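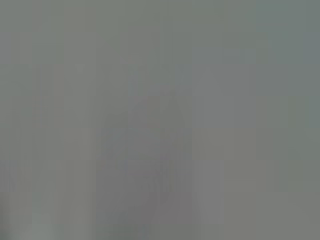
## 3. Setting up your Gusura shelf

Okay, the fun part! I like to do this on a rug, with all the pieces spread out.

1. Stand the two side panels up and slot in the bottom shelf (rounded lip toward you).
2. Add the middle shelf, then the top. Push until each one clicks.
3. Turn the 7 screws by hand first, and only then grab the screwdriver.

**Note:** I leave the screws a tiny bit loose until the shelf is against the wall.

**Caution:** Don't climb on it, please! And keep heavy pots on the bottom shelf.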